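Towel appeal passes its target as Somville sorting room prepares for colder months

A collection of used towels for people moving into temporary rooms in Somville has brought in 152 usable pieces, well past the 100 the organisers had asked for when the appeal opened in June.

The towels have been left at two drop-off points, one at the Grasell baths and the other at the side entrance of the old school on Sanditz Road. They are washed, checked and folded before being made up into bundles, each with two bath towels, a hand towel and a face cloth.

Adelino Esteves, who runs the sorting, said the total did not include 30 towels that were too thin or too badly torn to pass on. Those have gone to the animal shelter at Hung, where they will be used as bedding.

"We get a lot of beach towels at the end of the summer and we can use those as well," he said. "What we run short of is the plain bath towel. People hang on to them for years, and by the time they come to us there is a hole in the middle."

The first 13 bundles were handed over last month to families moving into the flats above the former post office. A second delivery is planned once the remaining towels have been through the wash. The laundry at the Grasell baths has offered the use of two of its machines in the evenings, after seven o'clock.

Checking is done by hand. Each towel is opened out and looked at on both sides, with most attention to the hems and the corners, where the stitching tends to go first. Loose threads are trimmed and small tears are put aside for mending. Stains that have not come out after a second wash mean the towel goes to Hung.

Martim Valente, who does the mending, said labels were a regular nuisance. Some are stiff and scratch the skin, and others have washed blank, so that there is no telling what the cloth is made of or how hot it can be washed. He cuts out the stiff ones and leaves the rest.

"If I can read it, it stays," he said. "A person ought to know whether it can go in at sixty." 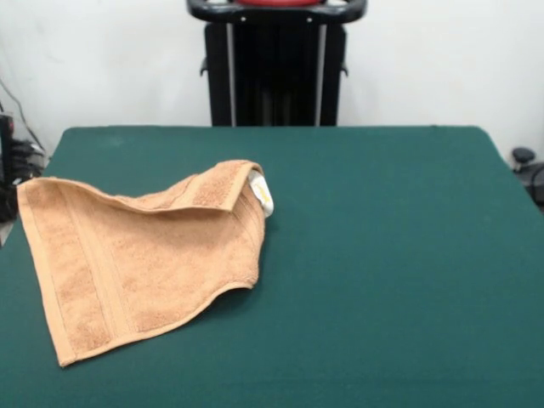
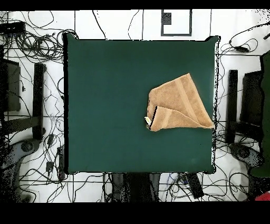
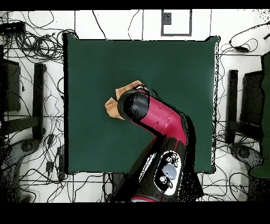
Folding has been the slowest part of the work, and the method has changed since the summer. Towels used to be folded in four and stacked, but the stacks slid about in the van and had to be done again on arrival. They are now folded lengthways in three and rolled, with the roll tied in cotton tape. Each one has to be opened out flat before it can be folded — a towel crumpled over on itself, like the tan one on the green table, will only roll up crooked. Woven bands of the sort that one has across it are a help, Mr Valente said, as they give the eye a line to fold along. Bath sheets are still folded in four, as a rolled one takes up too much of the box.

Boxes are packed with the bath towels at the bottom and the face cloths on top. The side of the box is marked with the number of bundles inside.

Towels of any size and colour can still be handed in at either drop-off point until the end of November. They should be clean and dry, and tied or bagged so that they do not come apart in the bins. Bath mats, dressing gowns and pillows cannot be taken, as there is nowhere to keep them.

Anyone who needs a bundle, or knows of a household that does, can ask at the desk at the Grasell baths. Names are not passed on, and no proof of address is needed.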